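Search this site
Type a question
Print this page
E-mail to a friend

Household and shop-floor robots: frequently asked questions

Can I buy a robot that will do my housework?

No. You can buy a machine that vacuums a flat floor, one that mows a fairly plain lawn, and several that wash clothes or dishes once you have loaded them. The last sort has been in kitchens for decades and we stopped calling them robots. If by housework you mean picking things up, deciding what they are and putting them where they go, there is nothing on sale that I would tell a reader to spend money on.

But I have seen a video of one folding a shirt.

So have I. Ask four things of any video. Is it played at normal speed? Is a person steering from off to one side? How many goes did it take? Is it the same shirt every time? Most of the films readers send me are silent on at least two of these. A few makers now print the playback speed in the corner, and I wish the rest would follow.

What did the Clendau trial show?

Clendau put a single-armed machine on the returns bench of a homeware warehouse and let it run through May. Its job was to take an item out of an open tote and set it down in one of two trays. The firm logged 871 attempts and called 513 of them clean, meaning the item ended up in the correct tray and no member of staff had to step in. That is a bit under 59 in every 100. I give them credit for publishing it. The staff on that bench were not measured in the same way, so please stop quoting the figure as a comparison with people.

Would 59 in 100 be good enough at home?

Think of clearing up after tea. If four plates in ten need you to come back into the room, you will do it yourself by the end of the week. A warehouse can put one worker over several machines and perhaps make the sums add up. You only have the one kitchen.

Which chores are closest?

Those where the objects are stiff, the light is steady and nothing much happens if one is dropped. Moving boxes of one size from belt to pallet is done every day and has been for years. Sorting parts into bins is getting there. Wiping a bare worktop looks possible, though you have to bare it first, and that was the chore.

Which are furthest off?

Anything with cloth, cables, bags or see-through plastic. Bedding is dreadful. So is the drawer everyone has with string and batteries in it. I would add anything that involves knowing whose thing it is.

Does the Sastier arm work in a small flat?

I had one on loan for 17 days. It needs a clear space to swing in and a table bolted or clamped to something solid, and mine was neither clear nor solid. It put mugs on a shelf well enough when the mugs stood upright with their handles facing it. Lying on their sides, they defeated it. Sastier told me a later update would help. I will change this answer when I have tried it.

Why is an ordinary table so hard?

Go and look at one that people are using. There is likely to be a bottle or two, a bag with something thrown over it, and a few small flat things that could be anyone's. A person tidying it works out which items are rubbish, which belong to somebody and which are best left alone, and hardly notices doing so. The machine has to find the edges of each thing first, and clear plastic gives it very little to go on. Then it has to lift a rucksack, a shape that changes when you pull on it.

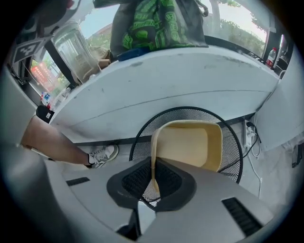

By Wendell Castellanos
Answers last looked over in May
14 comments | 6 shares

What would you ask a machine to do with a table like that?

I would start with the water bottles and stop there. Standing bottles are a fair test and I would expect a decent arm to move one. The backpack with the bright green and black thing draped over it is another matter: do you shift the two together, or lift the top one off first? The small blue item in front might be a phone case or a wallet, and I would not want either filed under rubbish. And if a leg is stretched out by the table, whatever is clearing it should know about the leg.

Is it worth waiting a year or two before buying?

If you want a floor vacuum, buy one now and keep your socks off the carpet. For anything with a hand, wait. Kaczmarczyk and Latumer are both taking deposits for home machines, and neither has let me see one work in a house the firm had not set up beforehand. I have asked both. A deposit is your money in their account – read the refund terms before you send it.

Are you against robots?

No, I am against paying for them early. Show me a machine that clears a stranger's table at normal speed, with no one steering, and I will rewrite this page and be pleased to do it.

Can I send in a question?

Yes, use the comments. Please give the make of the machine and say what you asked it to do.

Share this page (6)
Read all comments (14)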